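Clube de Robótica Kandilau

Origem: Wikirrobótica, a enciclopédia colaborativa dos clubes escolares
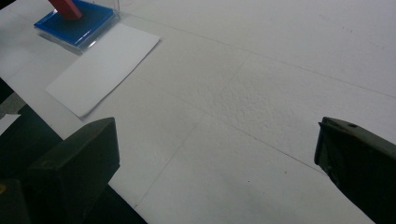

Mesa de trabalho do clube, com a bandeja azul, o bloco vermelho e uma folha de papel branco entre os dedos da garra e o fundo da mesa.

O Clube de Robótica Kandilau é um clube estudantil dedicado à manipulação de objetos, ou seja, à arte (e quem já passou uma tarde nisso sabe que é mesmo uma arte!) de fazer uma garra pegar uma coisa e colocá-la direitinho em outro lugar. Foi criado pela professora Janaína Lopes, que até hoje orienta as turmas ao lado de Dalva Cordeiro, antiga aluna que voltou como monitora e acabou ficando.

História

O clube nasceu de um grupo de estudos de eletrônica que se reunia depois das aulas, às 17h, numa sala emprestada do laboratório de ciências. Os primeiros projetos eram carrinhos seguidores de linha, lembrados com muito carinho pelos veteranos, embora um deles, o Rawat, fosse famoso por virar sempre para a esquerda. A mudança para as garras veio com o projeto Astico, proposto por Dalva Cordeiro quando ainda era aluna, e desde então praticamente todo o calendário gira em torno dele.

Projeto Astico

O Astico é dividido em tarefas curtas, feitas com materiais simples e coloridos sobre um tampo branco. Os alunos trabalham em duplas: um conduz a garra e o outro anota, no caderno da turma, a posição inicial dos objetos e o que aconteceu na tentativa. Ao fim do último ano letivo, os cadernos somavam 2.238 tentativas registradas, das quais 1.649 foram consideradas válidas pela regra do clube, que exige que o objeto termine a tarefa apoiado e parado.

Os iniciantes começam sempre pelos blocos, passam depois para as bandejas e só então chegam ao papel, que tem fama de ser o mais teimoso de todos, pois escorrega, dobra e gruda na mesa nos dias úmidos.

Torneio Dustano

Todo mês de julho o clube organiza o Torneio Dustano, uma competição interna aberta às famílias, com lanche coletivo e muita torcida. A melhor pontuação da história do torneio é de 1.154 pontos, obtida por uma dupla do segundo ano, e continua escrita a giz no alto do quadro da sala, onde ninguém tem coragem de apagá-la.

Ver também
Rawat (carrinho seguidor de linha)
Torneio Dustano
Garra de dois dedos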